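Grandside开放“手把手教机器人”演示 465次示范换来的成绩仍待检验

2019年4月6日

自动化公司Grandside日前向客户和媒体开放了它的示教实验室，展示名为Jivar的机械臂教学系统。按公司的说法，车间里不会写程序的工人也能教机器人干活：要么握住机械臂直接拖着走一遍，要么坐在旁边用手柄遥控，系统把动作记下来，再从中学出一套自己的做法。

这种说法业内听了不止一年。拖动示教在焊接和喷涂上早已有人用，遥控采集也谈不上新鲜。Grandside强调的区别在于，Jivar不照搬录下的轨迹，零件换个位置、换个角度，它也能跟着调整。当天的演示任务是把一个小型壳体从桌面夹起，转个方向，放进托盘。

公司给出的数字是：这项任务前后录了465次示范，由5名操作员轮流完成，随后让机器人自主执行200次，失败13次。折算下来，成功率为93.5%。

这个成绩放在实验室里不算难看，放到产线上则是另一回事。每200件就有13件要人去捡、去扶正，负责上料的工人恐怕一刻也离不开。失败的13次究竟是没夹住、夹歪了，还是放错了地方，公司没有提供分类，只表示“多数属于轻微偏差”。至于测试用的零件与示范时是不是同一批、摆放范围有多大，现场的说明材料里也没有写。

Jivar的学习主要依靠腕部相机传回的画面，夹爪的两根手指始终留在视野下方，系统据此判断手指与物体的相对位置。这样做省去了外部相机的标定，代价是视野窄，手指本身又占去一大块，目标一旦跑到手指外侧，画面里往往只剩下一角。 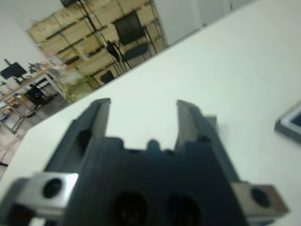

遥控比拖动更费人

记者在现场试了两种方式。拖动机械臂上手很快，几分钟就能完成一次像样的夹取，只是手腕部分偏沉，转向时容易带歪。遥控则要难得多。操作者盯着腕部画面推手柄，对深度的感觉很差，手指离桌面还有多远基本靠猜。记者连试几次，没有一次能顺利放进托盘。

Grandside的应用工程师Despina Sarantis承认，遥控示范的质量与操作员的熟练程度关系很大，新手录下的数据有相当一部分最后要剔除。“我们宁可少要一些，也不想让它学会犹豫。”她说。被问到465次里有没有算上剔除的部分，她回答这是筛选之后的数量，原始录制次数不便透露。

也就是说，外界并不清楚教会一个夹取动作到底要花多少人工。对于一家频繁换产品的小厂，这恰恰是最要紧的一笔账：如果每换一种零件就要抽调几名工人反复示范，请人写一段传统程序未必更贵。

客户方面的态度也有分歧。做包装设备的Cuso已签下试用协议，打算先用在返修工位，那里节拍慢，出了错有人看着。零部件厂Rampersad看过演示后没有下单，该厂提出的条件是用自己的零件、由自己的工人来教，Grandside的人不得上手，之后再看结果。

Grandside表示愿意接受这一测试，时间暂定在5月，结果是否公开要由双方商定。Jivar的售价和按次收取的培训费用，公司目前都没有公布。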